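Início | Opinião | Indústria | Laboratórios | Contato

Este site utiliza cookies para melhorar a navegação. Ao continuar, você concorda com a nossa política de privacidade.

O que medir numa demonstração de manipulação

25 de março de 2021

A Limsakul abriu o laboratório de Clulleck para uma visita técnica de uma manhã. O programa previa uma apresentação do braço, uma sessão de manipulação de utensílios domésticos e perguntas. A parte institucional pode ser lida no folheto. Interessa-me a sessão prática, e sobretudo o modo como o resultado foi comunicado ao público.

O número repetido por Guoqing Jia, responsável pelo controle, foi 500: quinhentas tentativas de preensão registradas antes da abertura ao público, com 70 por cento de êxito. Perguntei o que contava como êxito. A definição adotada é a elevação do objeto e sua permanência entre os dedos até o fim do ciclo. Trata-se de um critério legítimo para comparar versões de um mesmo controlador. Para avaliar se a máquina serve numa cozinha, diz pouco. Uma panela erguida por uma das alças e inclinada satisfaz a definição e derrama o conteúdo.
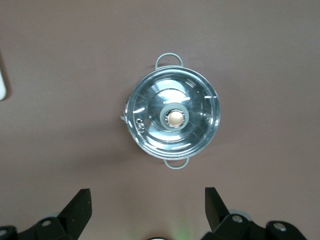 O problema de percepção é conhecido de quem trabalha com câmera no punho. Vidro e aço polido devolvem reflexos que mudam a cada deslocamento do braço, e a estimativa de profundidade nessas regiões degrada-se ou desaparece. A equipe contorna a dificuldade procurando primeiro as partes foscas e de contorno definido. A solução é razoável, desde que se informe ao visitante que ela existe. Um utensílio inteiramente polido, sem pegador de outro material, seria um ensaio diferente, e os dois não deveriam entrar na mesma média.

Ross Rennie, que integra equipamentos da Zoltasden e assistiu à sessão ao meu lado, discordou. Para ele, a média agregada é o que o comprador entende, e a separação por classe de objeto pode ficar no relatório. Conheço o argumento. Em novembro ouvi coisa parecida em Wesonlow, diante de uma tabela em que tampas, copos e caixas de papelão dividiam a mesma linha. O comprador entende mais do que lhe atribuem, e quem assina a aceitação do equipamento precisa saber em qual classe ele falha.
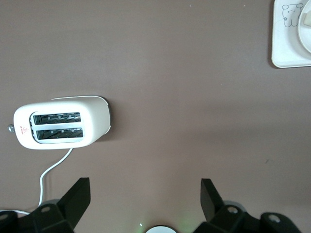

A segunda questão é a escolha da tarefa. Aproximar a garra, fechar e levantar é a unidade mínima do ofício, e quase todas as demonstrações param nela. Os eletrodomésticos exigem mais, pela quantidade de coisas presas a eles. O cabo da torradeira branca descia pela mesa em curva e passava bem ao lado do dedo esquerdo da garra; um planejador que trate o aparelho como corpo rígido isolado ignora justamente esse trecho. Cabos deformam-se, arrastam e enroscam, e sua posição depois do primeiro movimento não se deduz da posição anterior. Perguntei se o modelo de colisão os incluía. Jia respondeu que são segmentados na imagem, mas ainda não entram no planejamento da trajetória. Foi a informação mais útil da manhã e não constava de nenhum slide.

Defendo que uma visita desse tipo publique três dados, por classe de objeto: o critério de êxito, o número de tentativas e a lista das falhas com a respectiva causa. A equipe dispõe de tudo isso. Dos ensaios iniciais, 40 foram anotados manualmente, com a causa de cada interrupção, e esse conjunto pequeno informa melhor que o total de 500. Solicitei cópia. Disseram-me que o pedido seria encaminhado.

Não ponho em dúvida a competência do grupo. A calibração entre câmera e garra foi explicada com clareza e as perguntas foram respondidas sem rodeios. Minha objeção recai sobre o formato, que ainda privilegia o gesto bem-sucedido. Numa próxima visita eu trocaria metade da apresentação por uma sessão com objetos trazidos pelo público, registrada sem cortes e entregue com as anotações.

Receba nossa newsletter: informe seu e-mail para assinar.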